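Pamness Clothing Bank - progress report to the Salminen Fund, 9th September

The Dretard Road store reopened after the roof repair, and we are back to two sorting sessions a week. Donations since the last report came to 2601 items.
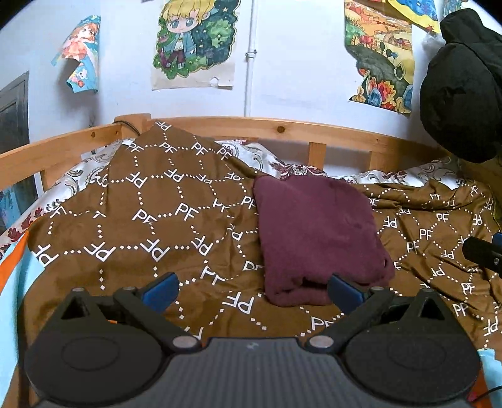
Rent and heating are within budget. The van needed two new tires, paid from reserves.
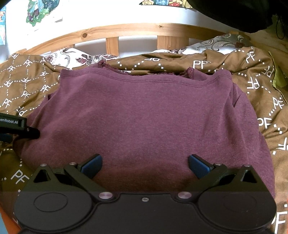

Referrals now come from 14 agencies, with Bristarero Housing the newest. Most ask for children's coats and warm layers for adults. Long-sleeve tops in a fine knit, like the folded purple one, go out quickly - plain T-shirts do not. We plan to order more shelving in October and will send the quote before we commit any money.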